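Home / Features / Money & Machines

The arm is the cheap part

Ewan Nisbet has a spreadsheet with 2161 rows, and he would like it known that only one of them says "robot."

Nisbet plans equipment purchases at Irora, a small outfit that teaches arms to tidy desks. Two years ago he budgeted the way everybody does: he asked three suppliers for a price, picked the middle one and felt grown up about it. The quote from Komside covered the arm. It was silent on the gripper, the mounting bracket, the spare fingers and the cables, which in this trade are priced as though spun from saffron.

"I'd bought a very fine shoulder," he says.

His advice now is to cost the table first. Whatever the machine is meant to handle has to be bought, stored, replaced and put back where it was, over and over. At Irora that means desk clutter: lamps, books, more lamps.

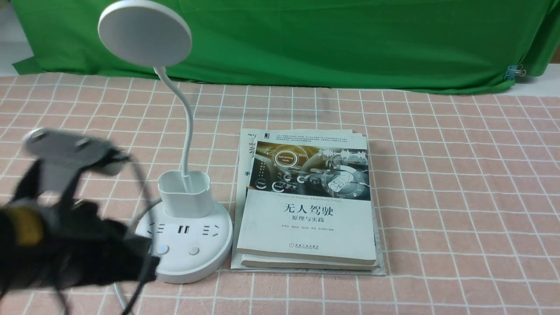
A gripper at work beside a desk lamp and a paperback on driverless cars.

None of it is dear. A cloth for the table and a green one for behind it cost less than lunch for four, and binder clips can be pinched from accounts. But Nisbet allows $200 a month for props alone, and in February he went over.

Rhona MacKinnon, who signs the cheques, was less charmed by row 90, "misc. lamps." She has since insisted on a rule that 20 per cent of any equipment budget stays unspent until the thing has been running for a full quarter. Itudeo, whose sales rep had suggested a second arm at a keen price, was told to call back in winter.

The lamp that survived her review earned its keep by doing several jobs. It lights up, holds pens and has outlets and USB ports in the base, and so takes up one row of the spreadsheet where there might have been three. MacKinnon calls this the only efficient purchase in the building.

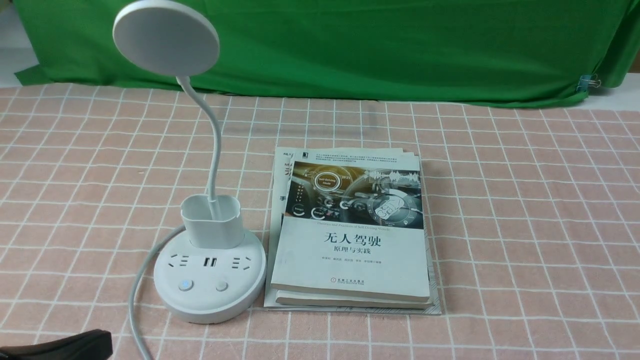 What to ask before you sign

Get the gripper quoted separately, with spares. Ask who pays the freight when a part goes back; Vlachou does, in writing, and Nisbet says he'd have paid extra for that paragraph. Ask what the service plan leaves out. Then add a line for lamps.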